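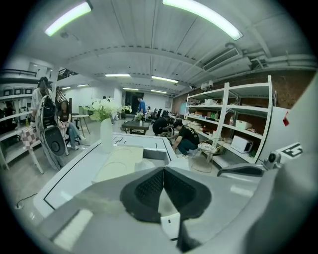 Flowers first, furniture second: a chat with Valentin Buzatu

I'd been promised tea and a sit-down, and I got both, but first I got a tour of the tables. Valentin Buzatu is very proud of his tables. He has been fitting out workshops and shared rooms under the name Losteck for long enough to have strong feelings about all of it, and the place where we met is the one he talks about most.

"Everyone wants to start with the big white table," he told me, before I'd even found my pen. "I started with the vase."

He meant it quite literally. The tall white vase was bought before there was anything to stand it on, and it spent its first weeks on the floor by the door with an umbrella in it. Now it has white flowers in it, and plenty of green leaf, and the whole lot spreads out over the edge of the table in a way I'd have fussed over and tucked back. Valentin won't hear of it.

"If you tidy flowers they look like a hotel," he said. "Let them lean."

I asked him about the checkered cloth, because I have one very like it at home and had never thought of pink as a workshop colour. He laughed at that (he laughs a lot, and loudly).

"It's a small table, it was an ugly table, and the cloth came from my kitchen. I meant to replace it by April. Then people started putting their cups down on it and I thought, well, that's that then, it lives here now."

The coffee table caused more of an argument. He wanted it low and black, and his business partner at the time wanted something you could eat lunch at without folding yourself in half. They went back and forth for 6 weeks! In the end Valentin drove 40 miles to Wasden in the rain and came back with the one he liked, and the matter was closed.

"You don't eat at it. You put your feet near it and you talk. There's a high table if you want to stand up and be important."

I wondered whether the plants were his doing as well. They were, of course. He gets them from Nedeljković, a nursery he's been using since his first job, and he says he is terrible at keeping them alive but very good at buying them. The watering is done first thing in the morning, before the kettle goes on, otherwise it gets forgotten altogether.

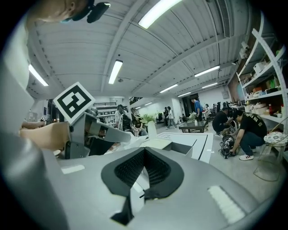 Money came up sooner or later, as it does. Valentin's rule for a big room is to spend on what people touch and leave the rest alone for as long as you can stand it. He was offered a suspended ceiling by a firm called Breso, nice clean panels, all very smart, and he turned it down after one look at the quote. So the white corrugated ceiling stayed, beams and all, with the fluorescent tubes running off towards the back, and what he'd saved went on seating and shelves. I said I'd have been tempted to hide it. He looked at me as if I'd suggested carpeting the walls.

"It's a workshop. Let it have a workshop's roof. You put a green plant and a low table under it and people stop looking up."

He does have one regret, and it's the lamps he didn't buy. There was a pair going for 200, proper heavy ones, and he dithered over lunch and they'd gone by the time he rang back. He can still tell you the colour of the shades (mustard, since you ask).

We got on to tidying next, which I'd been looking forward to, being hopeless at it myself. The white shelving along the wall is where everything goes at the end of the day, and he's quite relaxed about what "everything" covers.

"I don't do labels. I tried labels. People read the label, and then they put the thing on the shelf underneath. So now I say: if it's on a shelf, it's tidy. If it's on the floor, it's yours and you can take it home."

And upstairs? There's a mezzanine with a dark metal railing, and I'd assumed he had plans for it. He has 2, as it happens, a reading corner and a store for spare chairs, and he changes his mind between them depending on how much his back hurts. When I left he was leaning towards the chairs. He was also asking whether I wanted my cloth at home, the checkered one, or whether I might be persuaded to part with it.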